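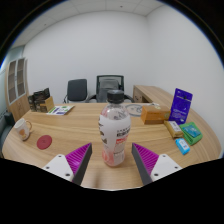 Fabbri is delighted to announce that its second shared office in Kanton will open its doors this October, in the old Skeritz building by the river. We've been looking forward to sharing this news for a long while – longer than we first planned! The new floor has 30 desks, two meeting rooms and a kitchen with a big window, and members of our first office are welcome to use both. So far 1,028 people have joined our mailing list, and we thank every one of them. Bookings are handled by Rinix and open at 9 a.m. on the first of the month.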